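Accueil Listes Archives Fils de discussion Aide

Rechercher dans les archives OK Recherche avancée

Liste : projets-robotique
Objet : Re: Projet Drenosel, état des pinces et calendrier de mai
De : Coordination pédagogique, lycée Trusstead

Mesdames, Messieurs, chers collègues,

La coordination a bien reçu le message de l'atelier Karunaratne, dont nous reproduisons le passage utile.

> Les élèves du groupe Drenosel souhaitent savoir si les démonstrations
> manuelles doivent reprendre avant la revue de mai. Le compteur affiche
> 1 234 séquences validées, pour un objectif fixé à 3 690 dans le cahier
> des charges. Nous aimerions également connaître la position de la
> coordination sur le remplacement des patins et sur le choix du plan de
> travail. Le groupe propose de conserver le réglage actuel de l'ouverture.

Sur le premier point, la réponse est favorable. Les démonstrations reprennent dès réception du présent message, par binômes, selon le tableau de rotation affiché en salle 24. Chaque binôme consigne dans le cahier de projet le numéro de la pince utilisée et l'heure de début. Les séquences dont la fiche est incomplète ne seront pas prises en compte dans le total présenté au jury de la coupe Tisow.
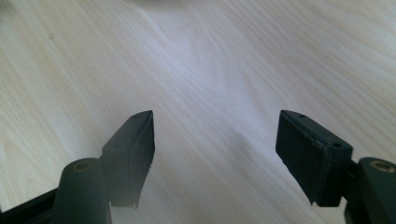 Le choix du plan de travail relève du groupe, sous réserve que celui-ci soit identique pour toutes les séquences d'une même série. Le règlement de la coupe n'impose aucun matériau. Nous attirons cependant l'attention des élèves sur l'éclairage : le bois clair renvoie un reflet blanchâtre entre les deux doigts de la pince, là où les veines deviennent difficiles à distinguer. Il conviendra d'essayer une autre orientation de la lampe et de noter la position retenue. En ce qui concerne les patins, le bord inférieur de celui de droite paraît légèrement effiloché. Son remplacement est autorisé. Les deux patins seront changés ensemble, afin de préserver la symétrie de la prise.

Le réglage de l'ouverture peut être conservé. Toute modification ultérieure devra être signalée sur la liste et entraînera l'ouverture d'une nouvelle série. Les pièces imprimées de rechange se retirent au magasin de l'atelier, sur présentation du bon visé par l'enseignant responsable.

Nous rappelons enfin que le rapport intermédiaire comprend 2 parties, l'une consacrée à la mécanique, l'autre aux données recueillies. Il doit être déposé sur l'espace commun avant 17 h, la veille de la revue. Les questions relatives à sa mise en forme peuvent être adressées en réponse à ce fil.

Nous vous prions d'agréer, Mesdames, Messieurs, l'expression de nos salutations distinguées.

La coordination pédagogique
Lycée Trusstead, filière automatismes et robotique

Message précédent Message suivant Répondre à la liste

Contact | © Lycée Trusstead | Haut de page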